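Home | Forums | Kitchen & Dishes | New Posts | Log in

Big plates in the dish rack - which way do you face them?

kilian_b
OK so we got the Bremier dinner plates, matte white, and I love them but they are HUGE.

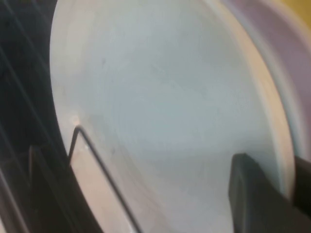 Old plates were maybe two thirds the size and I never thought about it. Now I can get one in every other slot and anything next to it ends up leaning. Black rack, wire tines, plastic divider thing down the side. Do you face them all the same way? Skip slots? Wife says just towel dry, I say no.

ravora_fan
Skip a slot. Always. Matte glaze marks if teh rims rub, ask me how I know.

Mirjana J.
Disagree, you lose half your rack that way. Big ones at one end, small ones at the other, all facing same direction. Had a Hauser rack 8 years, never skipped a slot, no marks.

ravora_fan
Shiny plates or matte tho? Big difference

Mirjana J.
Shiny. Fine, maybe.

dishpit18
Towel dry. Your wife is right. Takes two minutes

kilian_b
Not getting in to that one lol. My towels leave lint all over the matte stuff, looks worse than water spots.

dishpit18
Flour sack towels. No lint. Wash them with no softener first

old_enamel
I went to the Vuveck rack for this exact reason - wider slots, but it eats the whole counter. Wouldn't buy again. Measure first.

kilian_b
Counter's tiny so thats out. Will try big ones at one end AND skipping a slot, report back.

Mirjana J.
Put the bowls on top shelf if you have one, frees up space

kilian_b
No top shelf. Bowls go on a towel for now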